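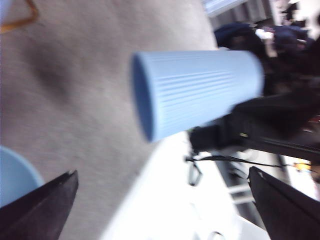 4.2 Cups that end up on their side

Figure 3. A ribbed cup in light blue, lying on its side with the rim to the left. Part of a second rounded object in the same blue shows at lower left.

The ribbed cup was the plainest item in the Pristura set and gave us the most trouble at the coding stage. Our scheme, drawn up in April with great confidence, had two states for drinking vessels: upright and inverted. A cup on its side was to be entered as "other", a category we expected to use for broken handles and the odd lost lid. By the end of coding, "other" held 127 entries and had become the most interesting part of the study, which was a little embarrassing for the scheme.

We then went back and split the category. A cup was coded as "tipped" if its wall faced the surface and its rim faced neither up nor down. Tilted cups such as the one in Figure 3 were included, after a discussion longer than the subject deserved. Whether a cup had been knocked, placed or simply let go of was left out of the code altogether. A still picture does not say, and the coders had begun to develop theories.

Of the 127 entries, 75 met the new definition. The remainder were mostly cups nested inside other cups, plus a few in which the two coders could not agree that there was a cup.

Colour mattered more than we had allowed for. The Fadon tumblers, which came in assorted colours, were easy to follow from one picture to the next. The pale blue ones were not. Where two rounded things of the same blue turned up together, as in Figure 3, coders tended to treat them as a pair and to give the partly visible one whatever label the other had received. We have corrected this where we could. In Figure 3 the second object is entered as "possible cup, partial", and its state is left blank.

The ribs were some help. On an upright cup they run vertically, and on a tipped one they lie across the picture, so the direction of the grooves could settle a case in which the rim was hard to make out. Smooth cups from the Bedent range offered no such clue and were coded from the rim alone. Agreement between coders was better for ribbed cups than for smooth ones, a finding we did not set out to make and are not sure what to do with.

A further problem is what the cups were resting on. Earlier tidying studies tend to assume a table, and a table is what our coding sheet asked for. A grey, felt-like surface could be a cover, a mat or something else again, and the bright white area beyond it in Figure 3 might be a floor or a second surface. We replaced "table" with "support, grey" and "support, white", terms which please none of the authors but have the merit of being true.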